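Plorkthorpe staff day, notes for my slot (9 min, don't run over like November)

Start w/ the bell problem. Everyone knows it. Bell goes, half the room still packing up, other half gone.

What we tried at Rillside: one timer on the big screen, whole class can see it. Set it before you start talking, not after. I forgot this most of week one.

Warm-up: 3 min. Group work: 30. Pack up: 4. Kids started watching it themselves, stopped asking me how long is left.

Colour change near the end works better than a buzzer. Buzzer made the grade ones jump. Turn teh sound off in settings, it's on by default.

SLIDE - Hirose room next door, same timer, diffrent problem. Fast finishers. Have a job list up beside the clock. Keep it short.

Mention: don't add time every day. They learn fast that you will.

Relief teachers - leave the timer names plain. "Reading", "Clean up". Mine were silly and no one could find anything.
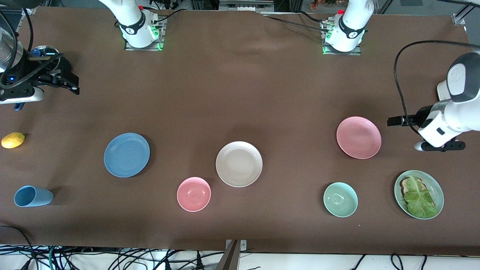
One teacher at Plovside told me the countdown made her anxious kids worse, and that she now hides the numbers and shows only the shrinking bar. Fair point. Say this out loud, don't skip it. Haven't tried the bar with my lot yet.

Ask room: who has a timer up already? Hands.

Log-in sheet is by the door. Questions, then hand over to maths.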